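A green check mark is not a safety case

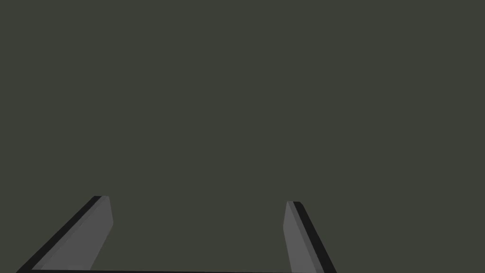
Simulated wrist view with the gripper open and a plain surface beyond the fingertips.

In November a palletizing cell at the Ivstead plant dropped a case of bottled cleaner onto the walkway side of its fence. The case weighed 40 pounds. It came over the top because the gripper opened at the high point of a swing, at full speed. The walkway was clear at the time, and the incident report lists the injury count as zero. I think that number has made people too comfortable.

The software on that cell had been tested in simulation 1243 times before it was loaded. All of those runs passed. I have read the test plan, and the trouble is on its second page. A run passed if the gripper was open at the end and the case was within 6 millimeters of its target. The plan never asked when the gripper opened. In the simulator, the signal from the grip sensor was always there and always right. On the floor, a worn cable dropped the signal for 200 milliseconds. The controller read that as "no part held," and its answer to an empty hand was to open up and get ready for the next pick.

Jozefína Lukáč, who wrote the report for Grusex, recommends a new cable and a taller fence. Both are fine. Neither one deals with a controller that treats silence from a sensor as permission to let go.

I spent nine years setting up cells like this one, and I signed off on test plans no better than that. Simulation is cheap and I would not give it up. But the people who build the simulated world decide what can go wrong in it, and they are usually the same people who wrote the program. Faults they did not think of when coding will not show up in the testing either.

Deividas Sproģis, the integrator on the job, told me a fault test for every sensor would have added a week to the schedule. I believe him. The line was down for longer than that after the drop.

My proposal is simple. Before a cell moves a load near people, somebody outside the programming team should pull each sensor signal, one at a time, with the arm moving. Do it first in the simulator, then on the real machine at low speed with a dummy load. Write down what the gripper does. If it opens, the cell does not ship.

The Mägi line next door is due to get the same controller. As of this writing its test plan still has the same second page.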